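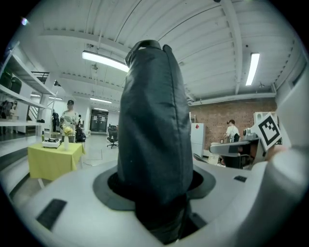 Hanging things by their loops, part 2

Last time I wrote about getting the bag off the rack, and I said putting it back on would be harder. It was. The final numbers came in on Thursday, so I'm writing this up while I still remember which run was which.

The task is easy to state. Pick up a soft bag by hand-held gripper, get its strap or loop over a peg, let go, and have it stay there. A person does it without looking very hard. A policy trained on recordings of people doing it tends to arrive at the peg, press the fabric against it, open, and drop everything on the floor.

Our first model did exactly that. It reached the right peg almost every time and then let go a little early. When I went through the recordings I could see why. Most of us were hanging the bag in one fast motion, with the second hand doing something different each time. Sometimes it steadied the pole, sometimes it spread the loop, and sometimes it just hovered. The model had learned the average of all that.

What we changed

Rosalind Begay suggested splitting the motion with a pause. You bring the loop up to the peg, hold still for a moment with the loop open, then go over and down. She had done something like it for threading cable clips when she was at Bondirthorpe. I didn't like the idea because it makes the demonstrations look unnatural, and the whole reason for using hand-held grippers is to record people moving the way they normally move. But it cost one afternoon to try, so we tried it.

The rules for collecting were:

One hand carries, the other opens the loop. No swapping partway through.
Stop before the peg and hold until the fabric quits swinging.
Go over the peg from above, never from the side.
Open slowly. Back away in the direction you came from.
If you drop it, finish the recording anyway and mark it as a drop.

The last rule came from Zuzanna Bednarek, who was tired of people cutting their recordings short. We ended up not training on the drops, but they were useful for finding out where people lose the loop.

We also put a second view in. The gripper cameras see the loop well until it gets close to the peg, and then the bag covers most of what matters. A view from head height sees the rack and both grippers together. The marker cubes on top of the grippers give us a check on where each one is in that view, and we use it to throw out recordings where the two tracks disagree.

There was nothing fancy about the setup. We worked in the open part of the room with the furniture that was already there, and with people going about their own work behind us. I'd like to say we left the clutter in on purpose. Mostly it was easier, though I do think it helps when the model moves to another room.
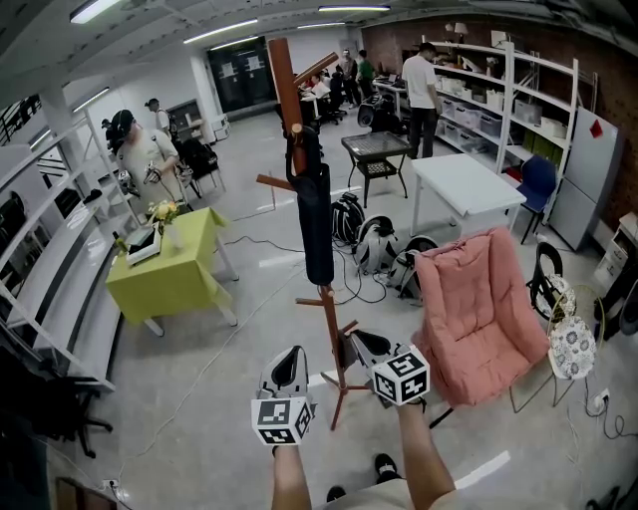 What came out

We ran 13 attempts per model, with the rack turned to a new angle before each one. The test was at Dundton, on the two-arm setup there, with a bag that wasn't in the training data.

Old recordings, gripper views only: 2 hung
New recordings, gripper views only: 11 hung
New recordings, gripper views plus head view: 12 hung

So the pause did nearly all of the work. The difference between the last two rows is one attempt, and I wouldn't claim anything from that. I had expected the head view to matter more, and I spent a lot more time on it than on the pause – most of October went into getting the time alignment right in Cerno.

The one failure in the last row was the strap catching on the wrong peg on the way up. It stayed on the rack, but we had said beforehand which peg it was supposed to be, so it counts as a miss. Dudek, the older planner we still keep for comparison, can't do the task at all because it wants a rigid model of the object.

What I don't know yet

The pause could be helping for a boring reason. A still moment near the peg gives the model more nearly identical samples right where it needs them. If that's all it is, we could get the same effect by weighting those samples in the old recordings and let people move however they like. That is the next run.

I also want to try a lower peg. Every test so far used the top ones, where the bag hangs clear of everything.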